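Selling the old bricks, part two

I said in June that I would write up how the brick selling went, so this is mostly for the two people who asked.

The collection had been in the loft at Neltlow since we moved. It filled most of a wardrobe box, plus a carrier bag of wheels. I had thought I would keep the sets together and sell them complete, which meant finding the instructions, which meant a Saturday on the landing with a torch. I found nearly half of them. The rest I gave up on.

There are three ways to sell used bricks as far as I can tell. You can sell by weight, which is quick and pays badly. You can sell complete sets, which pays best but takes weeks of sorting and usually ends with a missing windscreen. Or you can sell loose parts one type at a time, and that is a second job. I did some of the first and some of the second.

Washing came before any of it. Lukewarm water, a drop of washing-up liquid, an old pillowcase with a zip. I did not use the machine, although plenty of people do. Anything with a sticker or a motor stayed out and got wiped with a cloth. Drying took longer than the washing — two days on towels in the back bedroom, turning them over when I remembered.

Sort by shape first and colour second. I did it the other way round to begin with and spent an evening staring into a tub of black pieces, unable to tell one from another. Once I had changed over it went much faster. Small flat plates are still a misery whichever way you do it.

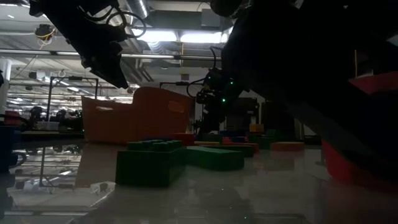 Prices were lower than I had hoped. The best offer for the loose bricks was £50 from a shop in Skirkell, collected, and I took it. The castle went for £25 with one flag missing, which I had put in the listing. The fire station had 691 pieces according to the booklet and I was 4 short, all of them small and clear, so I bought replacements and sold it as complete. After postage I doubt that was worth doing.

Postage is where I lost the most. Weigh the parcel after it is packed, with the box and the paper and the tape. I guessed on the first one and paid the difference.

I have kept one tub back. It is mainly the older bricks, the ones with bite marks, and I don't think anyone would want them. It has gone under the stairs for now. The carrier bag of wheels is still here as well, if anybody near Neltlow has a use for it.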